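Our uni robotics club is doing the hat-on-stand task for the Vodalach comp and I keep mucking up my demos with the hand-held grippers.
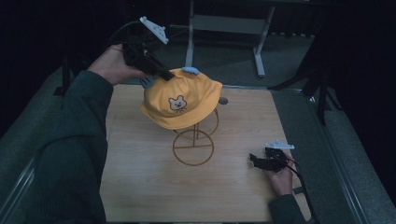 ## Hat keeps sliding off, what am I doing wrong?

I've recorded 30 runs and only 23 were usable. It's a soft bucket hat on a wire stand, and whenever I tug the brim straight the whole thing tips! Any tips before January?

**Evaristo Nava**

Pinch the crown with your left and leave it there, then work the brim with your right. Go slower than feels normal. We did 600 runs last year (my poor wrists) and the rushed ones all got binned.

**Consuelo Ponce**

What Evaristo said. Also check your cables have plenty of slack, mine used to drag on every second run.

**Enditz**

we used a beanie, way easier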